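Bresutska Workplace Services
Equipment review group: minutes of the meeting held on 20 Sep 2024, Restenstead office

Present: Zoi Theodorakopoulos (chair), Yayra Essien, Sotiris Fragkou, Dionysis Athanasiadis (minutes)
Apologies: Aliki Tsoukalas

1. Minutes of the last meeting
Agreed, with one spelling put right in item 4. Sotiris still has the old supplier list and will send it round.

2. Hirano desk arm, trial service
Yayra reported on the trial and was plainly delighted with it. The service on offer is a single arm with a gripper, set up at a desk by Hirano, with a set of light office jobs already loaded and remote help when a new one is wanted. We have tried 7 of the jobs so far. She said the staff who sit nearby have stopped looking up when it moves, and she takes that as high praise!

Sotiris liked how little we had to change. The arm uses the watering can we gave it, with no special handle or adaptor, and he moved the pots between tries to see how it would cope. He would happily have spent the whole afternoon on this item. Dionysis asked whether the long spout was a help or a nuisance. Yayra thought a help, as it lets the arm get in under the leaves without the body of the can knocking the plant.
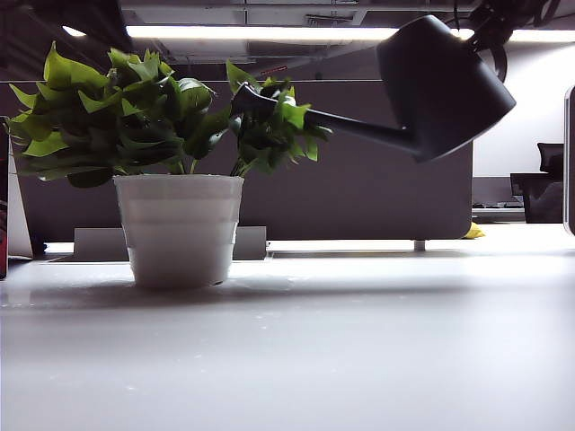 Item 2: plant watering on the white table, spout in among the leaves.

Zoi asked about spills. Yayra would like a proper week of notes before she answers, with the amount poured written down each time. Sotiris offered to keep the sheet. It was also asked whether the arm could tell a dry pot from a damp one. It can't under the present plan, and works from a timetable we fill in. Hirano have a soil probe on their list for December and Yayra is very keen to be first in the queue.

Cost: the monthly fee is 509 euros, with a one-off setting-up charge of 827 euros. Dionysis felt the setting-up charge was fair given how much help we had on the first day. Zoi wants to know what happens to the fee if we add a second desk.

Agreed: to carry on with the trial and add two more jobs, making 9 in all. Sorting the post was the favourite, and wiping down the table came second.

3. Moschos quote
The Moschos quote for a floor-cleaning robot came in too late to be read properly. Sotiris has skimmed it and says the section on stairs and lifts is worth everyone's time. Held over.

4. Actions
Yayra: ask Hirano for the two-desk price and for the probe details in writing.
Sotiris: watering sheet; supplier list.
Dionysis: send the Moschos quote to all, including Aliki.
Zoi: book the larger room for next time, as three others have asked to come and watch.

5. Any other business
None. Yayra stayed on afterwards to show Zoi the timetable screen.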